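7. When a Recording Stops by Itself

This section covers the fault that accounts for most of the mail we get: you are halfway through a demonstration with the hand-held grippers, the status light on the Hullow base unit goes from green to amber, and the recording ends. The software calls this "Stream mismatch (E9)." Operators have called it other things.

E9 means that the base unit stopped hearing from one gripper while the other carried on. The unit closes the file at that point and keeps what it has. What it has is usually a left hand doing something sensible and a right hand frozen in the air, and a robot trained on enough of these will learn to do exactly that. One of ours did. It took Anežka Sýkora two weeks to work out why the arm kept stopping short of the table, and the cause was a cable.

CAUTION: Do not train on any file marked E9, even if playback looks fine. Playback fills gaps with the last known position. It is being polite.

7.1 Before you start looking

Stop the session from the software. Pulling the plug on the base unit also stops the session, along with the file index, and rebuilding the index is covered in Section 11, which is longer than this one.

Put both grippers down on the table with the fingers open. Keep your own fingers out of the gripper fingers. The spring is stronger than it looks, and the form for reporting this is two pages.

7.2 Finding the bad side

1. Open Skeretti and choose Tools, then Live Streams. Both grippers should be listed.

2. Pick up the left gripper and hold it over the table. Open and close it slowly. The left trace should follow you.

3. Pick up the right gripper and do the same. Don't put the left one down.

4. With one in each hand, move both from the near side of the table to the far side and back, at the speed you would use in a real demonstration. Most people test at half speed, find nothing wrong, and write to us.

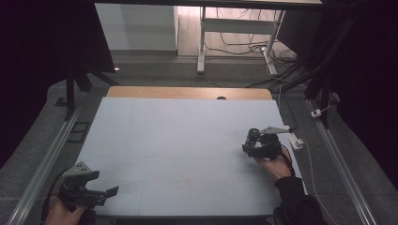
Photo: Liliana Orlandini / Kneath Robotics documentation

5. Watch the two packet counters. Each should gain 200 a second. If one side falls behind, that is your bad side. If both fall behind together, skip to 7.4.

6. Repeat step 4 while turning your wrists. A cable with a broken conductor can behave perfectly until it is bent a certain way, and the certain way is the one your task needs.

Note: If the traces are swapped, so that your left hand moves the right trace, the cables are in each other's ports. This does not cause E9. It causes a different problem, and you should be glad you found it now.

7.3 Checking the cable

1. End the live view and set both grippers down.

2. Follow the cable from the bad gripper back to the base unit with your hand, feeling for kinks and flat spots. Flat spots generally match the width of a chair caster.

3. Check that the cable can reach the far side of the table without pulling tight. It should hang in a loose curve at full reach.

4. Unplug it at both ends and swap it with the cable from the good side. Run 7.2 again. If the fault moves to the other hand, replace the cable. If it stays where it was, the gripper needs service.

5. Do not tape the cable. We know that it works. It works until the afternoon.

CAUTION: Keep gripper cables off the floor anywhere a person walks or sits. A snagged cable can pull the gripper out of your hand, and the camera is the part that lands first.

7.4 When both sides drop

If both counters slow down together, the cables are innocent. Check these in order:

1. Disk space. Skeretti warns you at 2 GB free, in gray letters on a slightly lighter gray. This will be fixed in the next version. It was also going to be fixed in this one.

2. Power. The base unit must have its own outlet. Sharing one with chargers is the usual story.

3. The hub. Connect the base unit straight to the computer. If this cures it, you have found your fault and also lost a hub.

7.5 Clearing the fault

1. Hold the reset button on the base unit until the light turns green.

2. Run a test recording of at least 1000 frames, using both hands, with your normal amount of reaching and turning.

3. Open the log and search for E9. If there are no entries, go back to work.

4. Move the bad files to the Rejected folder. Leave them there. On the Gukimden project someone cleaned up by dragging everything back into Training, and we spent January finding out.

If E9 comes back after a new cable and a direct connection, send us the log and the serial numbers of both grippers. Please send the log itself. A phone picture of the log is nice to have but we can't search it.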